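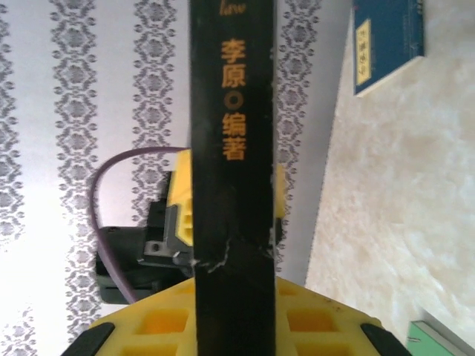 **FOR RELEASE IN SEPTEMBER**

# Nomix Pottery Moves to the Old Feed Store in Nuscombe, and I Couldn't Be Happier

NUSCOMBE — I've been making pots and selling other people's pots in this town for long enough that my hands look like a road map, and I have never been as excited to send out a press release as I am with this one. Nomix Pottery has a new home! We've left the narrow little storefront by the bus stop and moved into the old feed store on Ismail Street, right across from the post office, and the doors open to everybody this September at 10 in the morning.

If you visited us in the old place, you know the drill. You came in sideways, you held your purse against your chest, and if somebody else wanted to look at the mugs you had to back out to the sidewalk and let them have a turn. I loved that shop, but I don't miss it. The new one has wide aisles, big front windows and a floor that can take a dropped teapot (well, the floor can, the teapot can't).

We now carry work by 31 potters, and every one of them lives within a day's drive of Nuscombe. Some have been with me since the beginning. Others walked in over the summer with a box under one arm, looking like they were about to ask for directions, and I'm so glad they did. You'll find porcelain so thin you can see your fingers through it, big brown baking dishes, salt pigs, garden planters, and a whole shelf of very strange birds that I refuse to put on sale because I'd like to keep them near the register as long as I can. 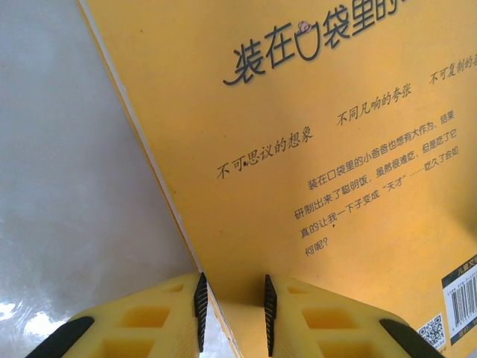 Prices run from pocket change for a spoon rest up to what I'd call a serious birthday present. Most of our dinner plates are $26 apiece, and you can mix and match them. Please do! I eat off four plates that don't go together at all and my dinner tastes fine.

The thing people have asked me about most is Prudora. It's the name of our new house glaze, a soft gray-green that goes almost blue where it pools at the bottom of a bowl. I worked on it for two winters and threw out more test tiles than I care to remember. One batch came out the color of canned peas. Another one ran right off the pot and stuck itself to the kiln shelf, and I had to go at it with a chisel. The version I ended up with is food safe and fine in the dishwasher, and we're launching it with a set of 42 serving bowls, each one thrown and signed here in the back studio. They're all a little different, so come pick one up and see how it sits in your hands before you decide.

And yes, there's a back studio now. The feed store had a loading area with a good drain and a high ceiling, and it's now home to the wheels, the slab roller and both kilns. You can watch from the shop side through the half door. If I'm at the wheel, go ahead and talk to me — I may not look up, but I'm listening.
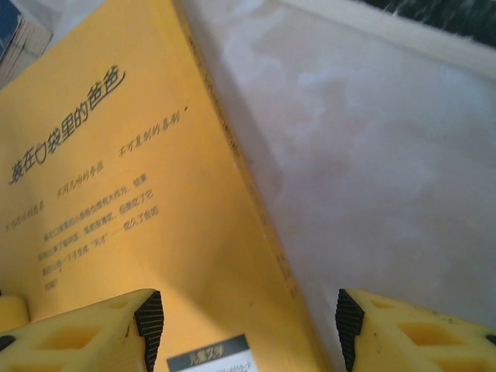
*Yellow paperback with the title 装在口袋里的爸爸 on the cover.*

## Classes start up again, too

Beginner wheel classes come back with the new space. The six-week course is $115, and that covers your clay, your glazes and all your firings. You'll want old clothes, short nails and a towel you don't care about. Evening sessions start at 6:30, and there's a morning group for anyone who does their best thinking before lunch. Kids' handbuilding will follow once I've found enough low stools.

If you've already got a gift certificate from the old shop, it's still good, even the ones handwritten on the backs of our postcards. Bring it in and use it on anything, classes included.

## Opening day

We'll have lemonade and ginger cookies out, served on pots you can buy. I'll be throwing all afternoon, and several of our potters have promised to come by and stand next to their own shelves, so you can ask how something was made and hear it from the person who made it. The first firing of Prudora mugs will be out on the center table. I only got one kiln load done in time, so those will be first come, first served.

Parking is easy. There's a gravel lot behind the building with a second entrance, and that door has a ramp with no steps. Dogs are welcome as long as they keep their tails under some kind of control. We wrap everything in plenty of paper, and we ship if you're traveling and would rather not carry a casserole dish on your lap all the way home.

## About Nomix Pottery

Nomix Pottery is a working studio and shop on Ismail Street in Nuscombe, selling handmade stoneware, earthenware and porcelain by regional potters. Regular hours are 10 to 5, with later closing on class nights.

Reporters who'd like to visit the studio before opening day are welcome to call the shop or knock on the back door. If you hear the radio, knock louder.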